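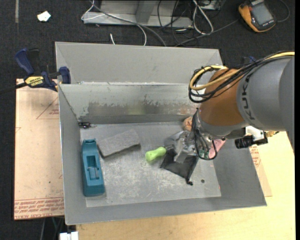 Clenstead Reuse Shop takes clean household goods at the side door on any morning we are open. Small items can go straight into an open metal bin, and it does not matter if yours is as scuffed on the floor as the grey one shown with the teal plastic piece lying in it. Please hand glass and china to a member of staff.

Do I need to book?
Only for furniture, or if you have more than 30 items. Ring the shop and ask for Lamduan Tanasarn.

What can't you take?
Mattresses, car seats, gas heaters, paint and opened toiletries. Electrical goods are accepted at our Phetsri Road branch only.

Can you collect from my house?
Yes, within the town. Collections are free for two items or more. The wait is usually around 2 weeks, longer in June.

Can I have something back if I change my mind?
Not once it has been priced.

Do plastic goods need all their parts?
Toys and games do. Storage boxes without lids are fine.

Where do I park?
Use the bays behind Sunus House. The front is kept clear for the van.

Page last updated November 28, 2022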